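## Hello from Tornen

I started Tornen in August with one kettle, a borrowed van and far too much loose-leaf tea. We're a small tea shop in Nallton, just up the hill from Bronar Lane, and we blend everything in the back room. My favourite is still the smoky one (it's the first I ever got right, on batch 60!) and I'll happily bore you about it.

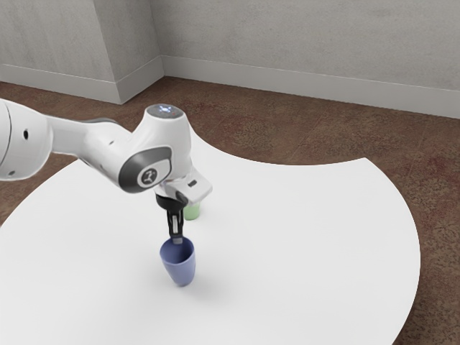
We post orders out every Wednesday, so get yours in by noon if you're in a hurry – I do the parcels myself and I'm slow with tape. Refill tins are welcome in the shop, any size, any maker, as long as the lid fits. If you'd like a blend made up for a wedding or a works do, just drop in and have a sniff of a few jars first. We're shut on bank holidays.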